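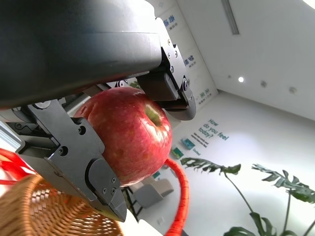
Can a robot put the groceries away yet?

Forum: Home & Shop Automation
Replies: 11

jesari_fan
20 March 2024

Okay, I have been grinning at that apple all morning. Two finger pads, one big glossy red apple, and a wicker basket right there next to it. For years the picture in threads like this one was a foam block on a lab bench, and I love that we've moved on to actual fruit!

So let's have the argument again. My position is that we are closer than most people on this board think. I don't mean a butler. I mean one chore, done slowly, in a normal room, while you're doing something else. Unpacking fruit is my pick. What's yours?

dovetail_dan

Love the enthusiasm, but an apple is the friendliest object in the whole kitchen. It's firm, it's nearly round, and it doesn't care which way up you hold it. Get back to me when it's a bag of salad.

jesari_fan

An apple bruises, though! And look where the pads sit, lower left and upper right. One of them has a curved face. If you grab a glossy round thing a bit off center, it wants to squirt out like a bar of soap. I've done it with my own hands plenty.

millwright_mo

I'm on the shop-floor side of this. We have a two-finger gripper on the packing line at Pristbridge that has been moving the same bracket for 13 months. It's wonderful at it. Then purchasing changed the tray by the width of a pencil and I spent a whole shift re-teaching it. That's the gap for me. The hand has been good enough for ages – it's everything around the hand that moves.

Your kitchen changes its trays every day.

Borislav Mujić

Mo is right about trays and I still disagree with the conclusion. I teach evening classes in mechatronics and my students built a sorting arm last September. We logged every try: 2,686 picks, mixed fruit, a bowl on one side and a crate on the other. Apples and oranges went very well by the end. Pears were so-so. Grapes were a comedy. The big change from earlier years was that we never measured the bowl. They moved it, turned it, swapped it for a colander, and the arm coped more often than I expected.

It was slow, I'll give you that. 15 seconds for an apple on a good evening.

dovetail_dan

15 seconds an apple! I'd have the whole bag in the bowl and the kettle on.

Borislav Mujić

Yes, and you would have to be standing there. The arm can do it while you are out.

plumcake77

Lurker here, hi everyone. I have arthritis in both hands and I would take 15 seconds an apple tomorrow, no question. Speed is the thing people always bring up and it's the last thing I care about. What I want to know is whether it can lift the fruit off a low shelf and whether I can tell it to stop. Has anyone here lived with one?

millwright_mo

Not in a house. If it helps, stopping is the part industry takes very seriously, so please don't settle for anything without a proper stop button you can reach from your chair. And ask how hard it can squeeze. With an adjustable grip you can set a low limit and leave it there.

hodzic_workshop

We're a small repair place (Hodžić, mostly pumps and garden machines), and I bought a used arm for 2,000 to tend our parts washer. Loading the basket: great, does it all day. Unloading: hopeless. Clean parts end up in a heap and it keeps trying to pick two at once. So I have half a robot, and I'm still pretty happy! It gave me back an hour in the mornings.

One more thing about the gripper at the top of the thread – all those plates and exposed screws. I like that from a repair point of view, you can get a driver in there. I would not want to wipe jam out of it.

dovetail_dan

Ha, good point. Food and open joints. I'd want some sort of sleeve over that before it came near my kitchen.

jesari_fan

A sleeve is easy, people sew them for shop arms already. I'll add cables to the list. There's a braided red-orange one looping past the apple, and anything that loops like that will find a cupboard handle sooner or later. Mine all run inside the arm now and I wish I'd done it from the start.

millwright_mo

Agreed on cables. Clip them or lose them.

Borislav Mujić

For plumcake77: the low shelf depends on the reach, and on whether the arm is bolted down or on wheels. There is an open evening at the Brandport makerspace where you can try ours, with the stop button in your own hand. I'll send you a message with the details.

plumcake77

Oh, that would be lovely, yes please! I'll bring the apples.

dovetail_dan

Bring a bag of salad too.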